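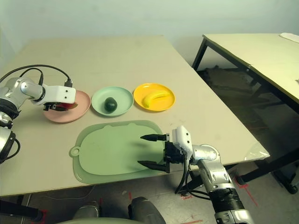
Last changed: 16 November 2025

4. Joining a neighbour's farm in Teltari

You need to reach level 94 before the Neighbours tab opens. Your farm must also have a name, or other players won't find it in the search.

1. Open the Neighbours tab and choose Add.
2. Type the player's farm number. Capital letters don't matter.
3. Press Send and wait for the other player to accept.

Note: A request stays open until it is answered or you cancel it. You can't send a second one to the same farm while the first is open.

4. Once you are accepted, go to Visit and pick the farm from the list.

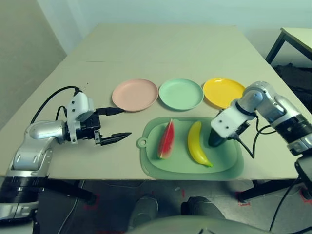
5. Water or harvest up to the daily limit shown next to the gate. Each visit pays in Liler coins, which go straight to your own barn.

Caution: Selling the barn resets your coin store. Spend anything over 700 coins first - the game keeps that much and drops the rest.

6. To stop visiting, open the list again, hold the farm's name and choose Leave.
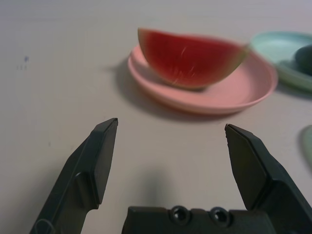

Written by Birger Lindholm, Teltari player guides

If the list stays blank after step 4, close the game fully and start it again. Versions older than 106 can't load neighbour lists and have to be updated.

Gifts are covered in section 5.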